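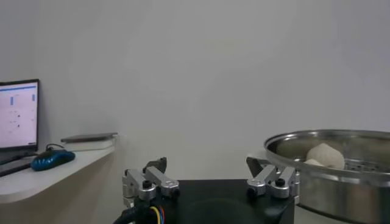

FACILITIES & UTILITIES

November
By Lorraine Bloxham

The Dornilwood water main will be shut down on Sunday for replacement of 5 gate valves. Pressure in the Brullildale zone will drop from 6 a.m. Static pressure will be logged at hydrant 839 during the work.

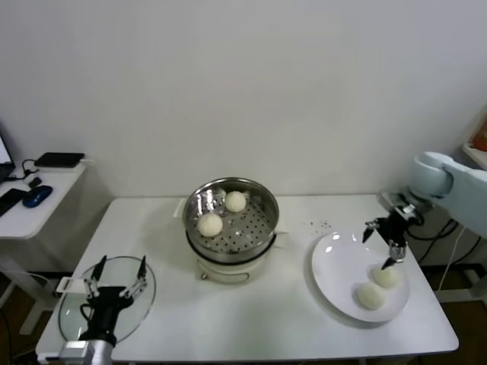
Flushing follows at each dead end, 14 minutes per outlet. Cloudy water should be run from a cold tap until clear. Report low flow to the Stidusby office.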